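Home Robots > Arms and Grippers > Kuusk laundry kit, is anyone paying for this?

tumblecold
Posted 23/10/2025

The Kuusk laundry kit has been on offer since July and I still can't find a review that isn't a rewrite of the sales page. For those who haven't looked: you get a pair of fingers, a wrist camera, a mounting plate and a one-year plan for what they call "appliance skills." Price is $569 and the plan renews after that at a price they won't put in writing. You supply the arm.

My problem is the list of skills. Open door, load, close door, press start. I have a front loader and I can do all of that with a coffee in my other hand. Has anybody run it for more than a weekend?

pegboard_ed

Had one on loan through the Cundbridge makers' club, so I can answer some of this. Setup took me most of an evening. Door opening is the part that works. I gave it 40 tries on our front loader and it got the door open on 37 of them. The misses were all the same kind of miss, fingertip slid off the ring and the arm sat there waiting to be told what to do.

Loading is a different story. T-shirts fine, towels fine, a fitted sheet is hopeless.

Wrist camera still from the door part:

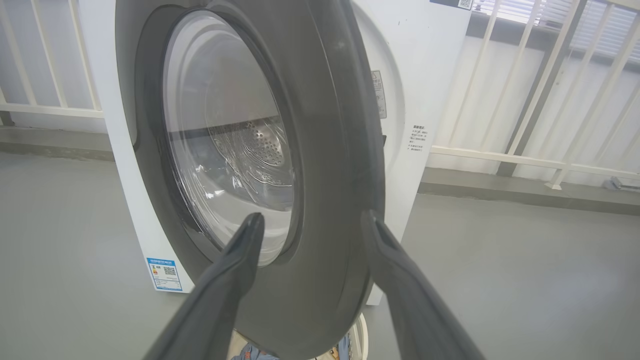

Door wide open, one finger at the glass and the other on the outer ring.

I like the fingers themselves. The taper gets them into places my old parallel gripper couldn't go.

tumblecold

Thanks, that's more than I got out of Kuusk in two emails. But look where that left finger is. The tip is resting on the lower inner edge of the glass. I don't want anything pushing there a few hundred times a year. What does a replacement door cost on your machine? More than the kit's fingers, I bet.

Also, that door is already open as far as I'd ever want it. Is the arm supposed to keep hold of it while it loads? With one arm that can't work.

pegboard_ed

It lets go before it loads. And no marks on the glass that I could find, for what that's worth after a short loan. Your point about the long run is fair, I can't speak to it.

rinsehold

Going to disagree with the OP on the whole premise. "I can do it with a coffee in my hand" is great for you. My mother can't bend down to a front loader anymore, and a machine that gets the door and the towels would take care of most of her week. I'd pay the $569 tomorrow if I believed the 37 out of 40.

tumblecold

Would she be the one fixing it the other three times? That's my objection. When it fails, somebody has to walk over, clear the arm and restart the job from a laptop. If she can do that, fine. The sales page talks about "independence" and then the manual says to have an adult operator in the room.

rinsehold

OK, I hadn't seen the manual. Where is that?

tumblecold

Page 6, under the wiring diagram. Nice spot for it.

vandbridge_mike

I bought one and sent it back. The trouble for me was the latch. My washer needs a firm pull and the fingers flexed before the door gave. Support told me my model was "on the roadmap." They did refund me, minus shipping, and it took over a month. Ask for the supported models list BEFORE you order. It's short.

pegboard_ed

Mike's right about the list. Ask about labels and stickers too. Ours has a warning sticker beside the drum opening and I wondered if that kind of thing throws the camera off. Never got around to testing it with the sticker covered.

tumblecold

So the score so far is one loaner that opens doors and one refund. Has anyone tried the Trerkusthorpe fingers on the same job? They're sold bare, no plan, and I'd sooner write my own door routine than rent one.

rinsehold

I'm going to email Kuusk about the operator thing and the models list. Will post whatever they send.

vandbridge_mike

Ask them the renewal price while you're at it.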